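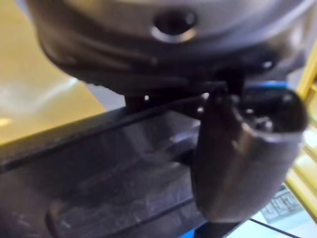
My town library lends books, records, fishing rods and, for the past four years, tools. The tool shelf is in a back room next to the local history files. It holds drills, sanders, a tile saw, two pressure washers and a pasta machine that ended up there by mistake. I think every public library should have one, and I think the usual arguments for it are the wrong ones.

The usual argument is thrift. A drill costs money, most people use it a few times a year, so share it. I have no quarrel with that. But cheap drills are very cheap now, and a family that needs to hang one shelf can buy one for the price of a pizza dinner. If saving money were the whole case, the tool room would be hard to defend against the discount aisle. Our county board made this point in March, when it asked why it was paying to maintain things people could buy for so little.

The better argument has to do with quality and repair. The cheap drill is cheap for a reason. The case is glued, the battery fits nothing else, and when the switch fails the whole thing goes in the trash. A household buying for itself will nearly always choose that drill, and I don't blame them. I have done it twice. A library buying for 2,528 cardholders makes a different choice. It buys the model with screws in the case and a parts list, because somebody on the staff is going to have to open it up.

In our library that person is Eino Eskola. He was hired to run the circulation desk and took on the tool room when it opened. He keeps a paper card for each item, with the dates it went out and what was done to it when it came back. Last July there were 139 items on the shelf and he had a card for every one. The oldest is a bench grinder that came from the high school when the shop program closed. It has had new bearings and a new cord, and it has been borrowed more often than most of the novels.

I mention the shop program because I think it matters here. When I was in school, half of my class learned to change a plug and sharpen a chisel. My daughter's class did not. The room became a computer lab and later a storage room. I am not claiming that the old days were better. Shop class was taught badly where I was, and girls were mostly steered out of it. But something was lost when it closed, and the town never replaced it with anything. A person of 30 who wants to learn how to use a circular saw safely can watch a video, and that is about all.

The tool room does a little of this work. Eino will not hand over the tile saw without showing you the blade guard, and he will ask what you are cutting. Some people find this annoying. Glória Veloso, who lives across the street from me and has renovated two bathrooms, told me she felt like she was being asked for her license. I understand that. I also saw her husband use her ladder once, and I am in favor of the questions.

There are real objections. One is liability. Our library has borrowers sign a waiver and does not lend chain saws, and I think both rules are sensible. Another is that tools take space, and a library short on space should spend it on books. I am a heavy reader and I take this seriously. The tool room is 200 square feet. Before it was tools it was bound volumes of a trade magazine which had already been scanned, and I can't pretend I miss them.

The objection I find hardest comes from Yaqin Yan, who owned the hardware store on Tessier Street until she retired. She rented out equipment, and she says that a library lending the same things free would have cut into the part of her business that kept the doors open in winter. She is right about that. If the store were still there I would want the library to stay away from whatever it rented. But the store closed before the tool room opened, and the nearest rental counter is now 40 minutes away. Where a town still has a Yaqin, the library should talk to her first, and perhaps buy from her.

Then there is the cost. The library spends $2,000 a year on parts, blades and replacements. Staff time is extra, and it should be counted, which our library does not do. The board has a fair complaint there. Eino's hours in the tool room come out of the desk schedule, and on a busy afternoon the line at the desk shows it. I would rather see those hours written into the budget as what they are. A service that runs on one man's good nature lasts until he takes another job.

What I would ask the board to do is modest. Pay for ten hours a week of tool room time, on its own line. Keep the cards, or put them in the catalog, so that the next person knows what has been fixed and what is wearing out. Offer a class in the spring on small repairs, and let teenagers take it. The meeting room is free most mornings.

I would also ask them to borrow something. None of the five members had a tool room checkout as of the last meeting, by their own account. The grinder is usually available, though there is a wait for the pressure washers once the weather turns.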